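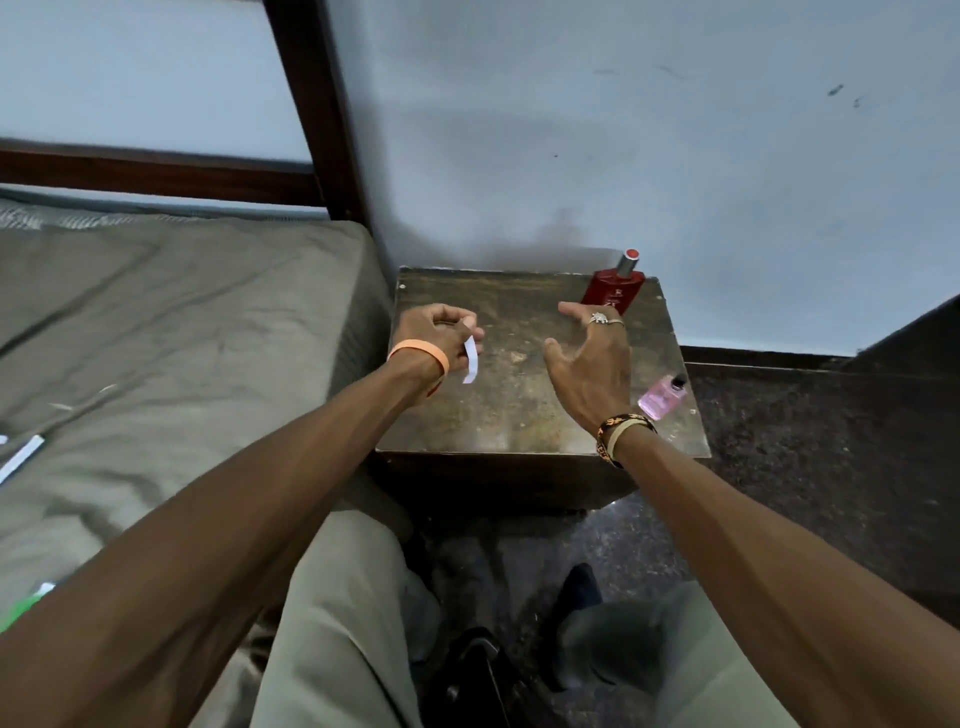
Head-cam bimanual, household clutter: what do you throw away?
Posted in Data Collection

modby
Monday night sorting again. We're at 627 clips from people's own homes and I'm down to the ones I can't decide on. Task on this batch is "handle a thin paper strip near other objects." Left hand has the strip, right hand is open and coming in, perfume bottle right behind the fingertips. Would you keep clips with that much stuff on the table? Our guideline says "clear surface," written by someone who has apparently never owned a bedside table.

stevo_k
Keep. Paper is the worst thing to grab and the bottles make it worse, so you want it.

Marinescu
Disagree, sort of. Bracelets, a ring, an orange wristband. If every clip from this person has the same jewelry your model learns that paper is handled by people with orange wristbands. Ask for half the session bare.

stevo_k
Or get more people. I trained on 1,652 clips from two very tidy grad students and the policy fell apart when it met a coffee mug.

Marinescu
More people costs money. Taking off a bracelet is free.

modby
We have 27 people signed up, of whom a smaller number own a charger.

siluva
What's your label for the right hand before contact? Ours kept marking it "idle" and we had to redo 48 clips. Spread fingers, palm down, is not idle. Call it "approach" or you'll regret it around the time you start training.

modby
It's "idle." Thanks, I guess – there goes Tuesday.

florian_schnyder
Unpopular view: I'd drop it if the knees and shoes are in every clip. That's a lot of pixels spent on trousers.

stevo_k
Crop it then. You don't throw out good hands over trousers.

florian_schnyder
Cropping changes the camera geometry and you know it.

stevo_k
I know it. I fix the intrinsics and go to lunch.

modby
Keeping it, relabeling the hand, asking for a bare-wrist session. Sânziana is rewriting the "clear surface" line. Current draft says "a surface."

Marinescu
Still think you need the bare wrists first.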